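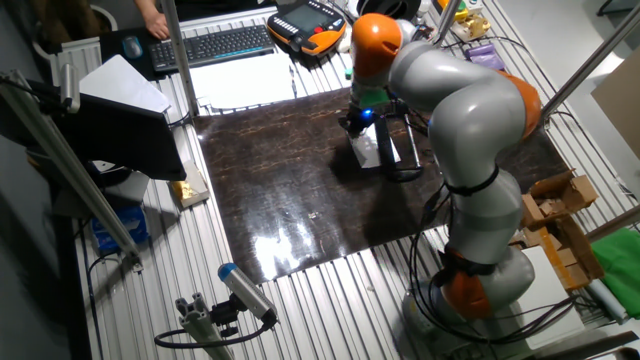

Slide 1. Gray and orange robot arm above a dark brown marbled board.

Speaker notes: Writing the Back Cover Blurb
Delali Amegashie
Semeniuk Library, June 3, 2024

OPENING

Welcome everybody, find a chair, there are more along the wall if you need one. Say thank you to the library for having me back (and for the coffee!). Mention we have 45 minutes and that I will try very hard to leave the last part for questions, because last time I didn't, and I felt bad about it all the way home.

Who I am, quickly. I write family sagas with a bit of mystery in them, I edit for other people when the bills come in, and for the last several years I have written most of the back cover copy for Skiltau, a very small press with a very kind owner. I have written 32 blurbs for them so far. Some of those I love and some of them I would like to sneak into bookstores and cover with a sticker.

Ask the room: who has finished a draft? Who has tried to write the blurb? Who cried? (Pause for the laugh. If there's no laugh, keep going, they are warming up.)

WHY IT FEELS SO HARD

You have spent a year or three or ten with these people. You know what the grandmother kept in the sewing box. You know why the brother won't go in the water. And now somebody wants you to leave nearly all of it out, and it feels like being asked to describe your children using only their shoe sizes.

Tell the Ornex story here. Ornex was my second novel, and my first try at the blurb named nine characters and two towns and gave away who had sold the farm. My sister read it at her kitchen table and said, "Well, now I don't need to buy it, do I?" She was right and I sulked for a week. Don't spend too long on this, it's a fun story but I always stretch it.

The thing to get across is that a summary is for someone who has to know the whole plot, like an agent or an editor. A blurb is for a stranger standing in a store with a bag on one arm and maybe a toddler on the other. She wants to know what kind of book it is and who she'd be spending her evenings with.

THE FOUR QUESTIONS

Hand out the sheets now. Wait until they've gone all the way to the back before starting, people hate missing one.

Who is it about? One person if you can, two if it's a romance. If you have a big cast, pick the one whose trouble starts first.

What does she want when the book opens? Something plain. She wants to sell the house. She wants to get through the wedding without speaking to her father.

What gets in the way? Go for the first big thing that happens. I hardly ever take anything from past the first quarter of a book. Somebody always asks about twists at this point, so say it now: leave the twist alone, and don't tell people there is one either. They'll spend the whole book looking for it.

What might she lose? This is where a lot of us go foggy and write "and nothing will ever be the same again." (I have written that. More than once. It's on one of the ones I'd like to put a sticker over.) Ask yourself what it is exactly that won't be the same, and write that down instead.

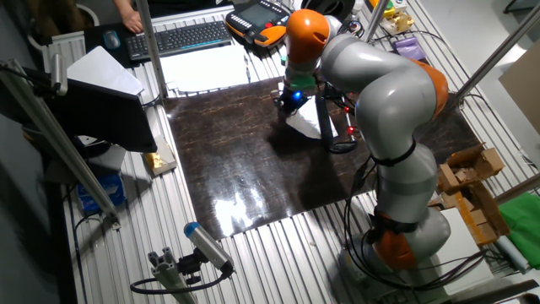 Give them five minutes with the sheet. Walk around, but don't hover. People who write romance will finish first and people who write fantasy will be on the back of the page drawing a map. Both are fine! Ask for two brave readers and have something nice to say about each before making any suggestion at all.

READ THE OLD AND NEW VERSIONS

Read the first Ornex blurb out loud, all of it, in one breath if possible. Then read the one that went on the book:

"Maren Holt has come home to sell the farm. The papers are ready, the buyer is waiting, and she has promised herself she'll be gone by August. Then the buyer hands her a letter in her dead mother's writing, and asks her to explain it."

Let it sit for a second. Point out there's one name in it. Point out that the month is doing some work, it puts a clock on her. The farm gets no history at all, and I had pages and pages of history for that farm.

Somebody may say that it sounds like a lot of other books. Good question, and my answer is that a little of that is all right. A reader who loves coming-home stories wants to know she's picked one up. The letter is the part that belongs to Ornex.

SMALL THINGS THAT HELP

Read it out loud. If you run out of air, so will they.

Present tense, even when the book is in past. I can't give you a grand reason, it just seems to be what readers are used to, and past tense on a back cover can sound as if everything is already over.

Check the first line by itself. Online stores often show only the top of your description until someone clicks for more, so don't spend it on a landscape.

Go easy on rhetorical questions. "Will she find love?" Well, it's a romance, dear, I should hope so.

Keep your old versions. I keep mine in one long file called Plirnari, after a village in a book I never finished, and I have stolen from it over and over. The file is 3,893 words at the moment, and that's for blurbs that would fit on a postcard, so please don't be discouraged if your sixth try isn't the one.

Get someone who hasn't read the book to look at it. Your critique group is lovely but they know too much by now. Ask the new person to tell you back what the book is about, and then don't correct them. That part is awful. Bring a cookie.

IF THERE'S TIME

Talk about quotes from other authors, where to put them, how to ask without groveling. Skip if the sharing ran long. It's also on the back of the handout, second paragraph.

Series blurbs, only if someone asks. Short answer: book three still needs to make sense to a person who has never heard of book one.

QUESTIONS

Repeat each question so the back rows can hear it. If it's about contracts, say I'm not the right person and point to the resource list by the door.

Anyone who'd like me to look at a blurb can leave it in the basket with an email address on it, and I'll write back with a few notes. It may take me until August, but I do answer every one.

Collect the pens. They belong to the library.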